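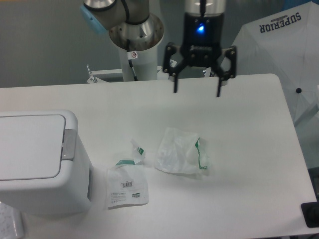 Trelano arm, packaging-to-bin task, lid closed.

Trelano sorting kit – anyone paid for this yet?

mahawong_mike
Posts: 334
February 2022

We got the sales call for the Trelano kit last week. Arm, gripper, software and a year of support, sold through Cludwood. The pitch is that it clears used packaging off a bench and puts it in a lidded bin with no fixtures and no training on your end. I run a small packing room and I'd like to believe it. I don't yet.

The pitch talked a lot about boxes and bottles. Film got one line in the brochure. Film is most of what we throw out.

gripfail
Posts: 628

Ask them for a pick rate on film only. When I asked, I got one number for "mixed items" and a change of subject. A parallel gripper on a flat bag needs an edge or a wrinkle to pinch. If the bag lies flat the fingers just skate over it.

benchrat
Posts: 15

I think that's too harsh. A crumpled bag is a fair pick for two fingers if the vision finds a ridge. The flat one is the hard case, agreed, but a torn flap sticking up gives you something to grab. I'd worry more about the lid.

mahawong_mike

The lid bugs me too. Does the arm open it, or does somebody walk over? The brochure says "works with standard bins" and stops there. Here's another one, arm in close by the bin, one finger at the front edge where the latch is:

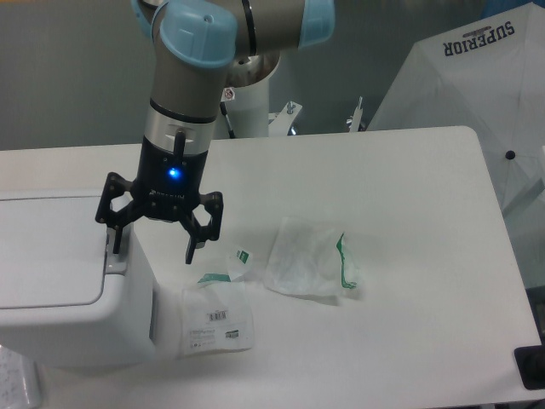 Sombat Chantharasri
Gevbridge quoted us for a similar setup, and lid opening was a separate line on the quote. Check whether yours is the same before you compare prices. We passed on it and bought a bin with no lid.

gripfail

So the answer to the robot bin problem is a different bin. Great. What does the arm do after that?

benchrat

It moves the trash, same as before. Plenty of shops would take that deal. You don't need a latch on a bin full of plastic bags.

mahawong_mike

We do, the lid is a house rule here and I'm not getting it changed for a demo. I've asked Cludwood for an unedited run with our own bags, misses included. They offered a six-minute highlights video. I said no thanks.

gripfail

Good. Get the support terms in writing while you're at it. Mine covered the arm and left out the gripper – guess which part I called about.

mahawong_mike

Asked for that as well. If they send the full run I'll post the link here. Until then I'm not signing.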